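Does a Guidebook Tell the Truth?

Suppose your family is going to Romport for a week. Somebody buys a guidebook, and on page 17 it says the old harbor is "a must-see for everyone." Everyone? Even people who get seasick looking at a bathtub?

Guidebooks and travel websites can be useful. They can also be wrong, out of date, or a little too excited. This page is about how to read them with one eyebrow up.

Who wrote it?

Some travel writers really do go to the place. They sleep in the hotel, ride the bus and eat the soup. Others stay home and copy bits from older guides. If the first writer made a mistake, the second writer copies it, and then a third one does. After a while the mistake looks like a fact, just for being in so many places.

Take the steps up to the lighthouse at Altcombe. One website says there are 2,510 of them. The hill isn't very tall! You would be halfway to the clouds. Yet the same number turns up on page after page, and you have to wonder whether any of those writers ever climbed up there with sore legs and counted.

Who paid for it?

A hotel may give a writer a free room and hope for a nice story. That doesn't mean the story is a lie. But if your friend gave you free ice cream every day, would you tell people her singing was awful? Look for small words such as "sponsored," "partner" or "hosted by." They are often at the very bottom, where eyes get tired. 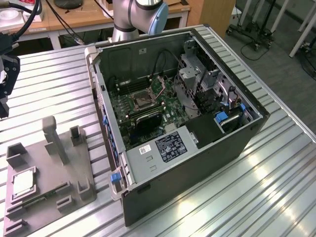
One reader wrote to us that we were being mean. Her family used the Mitsotakis-Vlachou guide for their whole trip, she said, and the bus times in it were all correct except one, and why did we have to spoil it for kids who like guidebooks?

Fair enough. Plenty of guides are made with care, and one wrong bus is not bad. It is pretty bad if it was your bus, though.

What about stars?

Lots of travelers leave reviews with stars. On Homeo, a site for renting vacation homes, you might find a cottage with 52 reviews, nearly all of them five stars. Sounds great. Now read the words. Do they talk about real things, like a squeaky bed or a kind neighbor? Or do they all say "Amazing place, will come again"? Reviews that sound like twins are worth a frown.

Bad reviews need a frown too. People have given a beach one star for having sand on it.

Try it yourself

Pick a place you know very well, such as your own town. Find 2 guides that write about it, and read what they say. Is the "charming market" the one with the broken gate? Is the "short walk" short for a grown-up or short for you? Write down anything you think is wrong – and then check that you're the one who's right. You may have to go and look.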